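Saturday, 21:40

Meter reading at 07:15 was 2,024 units, taken before anything in the flat was switched on. The previous reading was at the start of the month and I did not write down the hour, so the difference between the two is of limited use. From now on both the hour and the reading go in the book.

The Jurnlow monitor arrived on Thursday and I fitted it this morning. It sits between the wall socket and the plug and reports watts, volts and running total. The instructions are four pages, of which one is in a readable type size. The display holds its value after the load is removed but loses it if the monitor itself is unplugged, so each reading has to be copied down before moving it to the next socket. I lost the fridge figure this way and will have to repeat it overnight.

Results so far. The kettle draws more than anything else but runs for so short a time that it hardly matters over a day. The router and the two chargers together came to less than I had assumed. The hall heater is rated at 900 watts and measured 896 on a steady run, close enough that I trust the monitor. The old Posik dehumidifier in the back bedroom is the surprise. It settles at about 200 watts and never cycles off, whatever the dial is set to. I had been leaving it on from October to April without thinking about it. Either the humidity sensor has failed or the room is damper than the dial can register. A separate humidity gauge would settle the question. Kravchuk have one in the window and are open until five on weekdays.

The kitchen is next. I have left it until last as it has the most plugs and the fewest sockets — the run behind the worktop is shared, and I want each appliance measured on its own.

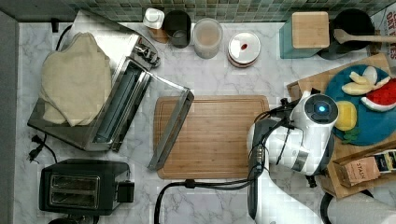
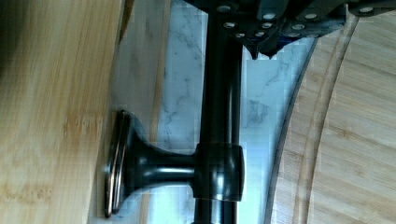

Kitchen, Saturday.

The plan is to do the oven on a fixed load: same tray, same setting, twenty minutes from cold, three times over with a full cooling period between. Once is not enough, as the thermostat cuts in and out and a single run could catch it at either end. The toaster is simpler. Two slices, setting four, read the total, divide by the number of rounds we get through in a week.

Supply voltage is also worth a note. It was low at breakfast and higher by mid-afternoon, and a plain heating element will draw more as the voltage rises. I shall add a column for it. Comparing a morning figure with an evening one without that column would be careless.

Rang Wetard about the tariff at 11:30 and waited on the line for most of a cup of tea. The night rate is available on our type of meter but the day rate goes up to match, and they could not say where the break-even point lies. I will work it out myself once the fridge and dehumidifier figures are in. If the dehumidifier goes, I suspect the case for the night rate goes with it.

Rain since four. Bedroom window shut, dehumidifier off at the wall as a trial. Fridge now on the monitor, started 21:25, total set to zero. Next reading at 07:15.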